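Evaluation of the Jernix Paired Gripper Kit for Recording Handling Tasks

Second-year group project, Automation Systems, Lonham College

1. Purpose of the project

Our brief was to test a piece of equipment that the department might buy and to write a recommendation. We were given the Jernix paired gripper kit, lent to us by the supplier, Urilent, for one term. The kit is used to record a person doing a handling task so that the recordings can later be used to train a robot arm. No arm is needed while recording. The operator holds one gripper in each hand, works the fingers, and a camera on the gripper records what is in front of it.

The department already owns one small arm, the one in the MacBrayne lab, and it is booked most of the day. A kit that lets several students collect recordings without touching the arm would be useful if the recordings are good enough. We did not train a model in this project. We looked only at whether the kit is practical to use and how much of what we recorded could be kept.

2. What is in the kit

The kit comes in a hard case with foam cut-outs. It holds two hand-held grippers, the cables, a spare set of finger pads, a charger and a printed setup guide. The recording software is a separate download. The price quoted to us was £1,196 for the pair, with the software licence included for the first year. Renewal was not priced in the quotation and we had to ask for it twice.

The fingers have yellow tips and black inner pads. The pads are the part that wears, and they can be changed with the small key supplied. The cables were the weak point of the design for us. They are long enough, but they hang where the wrist wants to be, and two members of the group ended up clipping them to a sleeve.

3. Method

We chose tasks with small, light packaged goods, as these are hard for the lab arm. A box has flat sides and stays where it is put. A cable in a plastic packet slides, folds and changes shape when it is pinched. We also did some tasks with cups and bottles for comparison.

Each recording followed the same order:

Place the item on the table and step back.
Start the recording in the software and wait for the tone.
Pick up the item with one gripper, pass it to the other, and put it down.
Stop the recording and mark it as good, poor or failed.

Marking was done straight away by the operator and checked later by a different member of the group. Where the two disagreed, the lower mark was kept. This was slow but we would do it again, as operators were clearly kinder to their own work.

We made 268 recordings in all. The setup guide says a full battery should last for 2,000 open-and-close movements. We did not reach that figure in any session, but we did not run the grippers flat on purpose either, so we cannot say it is wrong.

4. Findings

4.1 Setting up

The first setup took most of an afternoon. The guide leaves out the step where the left and right grippers are paired with the software separately, and if they are paired in the wrong order the two recordings are swapped. We found this only when we played back the first batch. After that, setup took a few minutes each time.

4.2 Comfort

The grippers are not heavy, but the grip angle is tiring – more in the thumb than in the arm. Most of us wanted a break after twenty minutes. Standing was easier than sitting at the table we used, as the elbows need room to move outwards.

4.3 Handling

Stiff items gave no trouble. Plastic packets were harder. The best results came from pinching the packet where something solid lay inside it and ignoring the loose edge. Picking up by the edge looks tidy, but the contents swing and the second gripper then has to chase them. We changed our written instructions after the first session to say this, and the share of poor marks went down.

Passing from one gripper to the other was the step that failed most often. The fingers are wide, so the two pairs get in each other's way unless one comes in from the side. New operators nearly always brought both in from the front.

4.4 Picture quality and background

The camera view is very wide. This is useful because the item, the fingers and the other gripper can all be seen together, but it also takes in much of the room. In an open-plan space that means people, desks and windows in the background. We had asked permission from everyone working nearby before we started. Any group using the kit should do the same, and should think about where the windows are.

4.5 Storage

Files are large. The software stopped once without warning when the laptop was full, and the recording in progress was lost. A warning message would have been enough to prevent it.

5. Cost

The kit costs more than we expected for what is mostly moulded plastic, but it has to be compared with arm time. The other option we priced, a second arm with a remote controller, came to just over £4,000 before delivery and would need its own bench and guard. The kit needs a table and a laptop.

6. Recommendation

We recommend buying one kit, on condition that the renewal price is put in writing. We would not buy a second until a group has trained the lab arm on the recordings and shown that it can do the same task. We also suggest ordering extra finger pads at the same time – ours were still usable at the end of term but had started to polish.

7. Figures and supplier's response

Figures 1 to 3. Two hand-held grippers in use at the white table, with plastic packages.

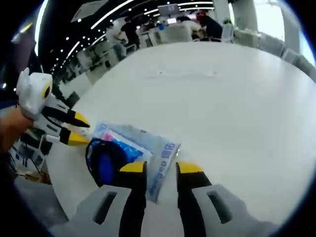
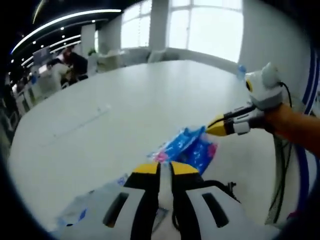
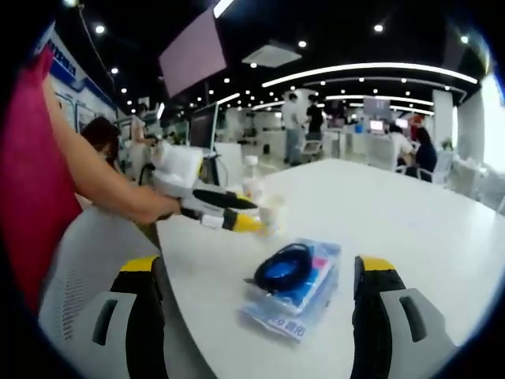 Urilent read a draft of sections 4 and 5 and replied that the pairing step has been added to the next printing of the guide, and that a low-storage warning is planned for the software but has no release month yet. On the cables, the reply said that a shorter, right-angled version can be ordered separately and that "most customers who work standing up prefer the long one". It did not agree with our comment on price, and pointed out that the loan set had older pads than the ones now supplied. The renewal price was given by telephone and we are still waiting for it by email.

The marking sheets and the revised operator instructions are in the project folder. The kit was returned in December with one replacement cable outstanding.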